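September 28, 2025

FOR IMMEDIATE RELEASE

Toron opens its brick-walled workroom with storage and counters by Lakis

Toron is very pleased to share that its refurbished workroom is finished and in daily use, after a long August of sanding, painting, measuring and a good many cups of tea. The room takes up 183 square metres on the ground floor of the old Demirtaş building, and we kept as much of its original character as we possibly could, starting with the red-brown brick.

That brick was the first thing everyone fell in love with, pits and holes and all, and it would have been a real shame to cover it up. The new fittings were chosen to sit quietly beside it. Lakis, our neighbours and joiners for the project, built the white shelving and the long white counter, and they were endlessly patient with us while we changed our minds about the size of the cubbies (more than once, it must be said!). The arched compartment in the upper corner was their idea, and it has already become the favourite bit of the whole job.
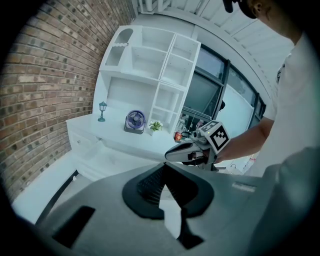
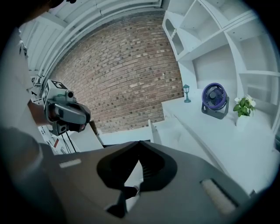
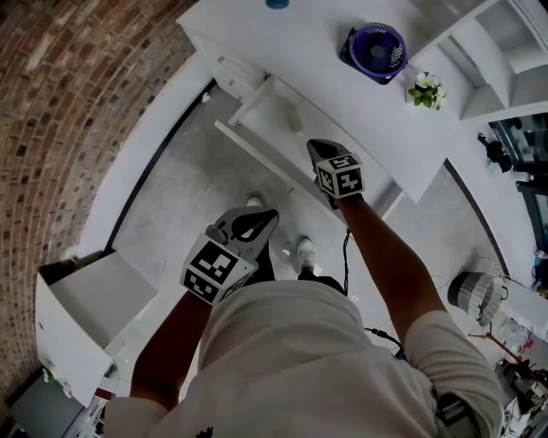

The work took 3 months from the first sketch to the last coat of paint, and the joinery was made in the Lakis workshop before being carried in and fitted piece by piece. We asked for shelving that could hold all the odds and ends a busy room collects, with plenty left open so that people can put things down and find them again the next morning. Cubbies of different sizes seemed the friendliest way to manage it, as a row of identical boxes never quite suits anything you own.

Namex looked after the lighting plan and the electrical work, and we are grateful for the care they took around the old masonry. Their crew moved the power points 4 times before we were all happy with the heights, and cheerfully, too.

We would also like to thank everyone in the neighbourhood who put up with the deliveries and the noise over the winter. More than 1600 bricks were cleaned by hand along the way, a slow and dusty business, and the colour that came up was well worth the trouble.

Groups who would like to visit the workroom, or who are planning something similar in an older building and would like a chat about brick, paint and shelving, are warmly invited to get in touch with the Toron front office. Plans and finish schedules are available to media on request.

ENDS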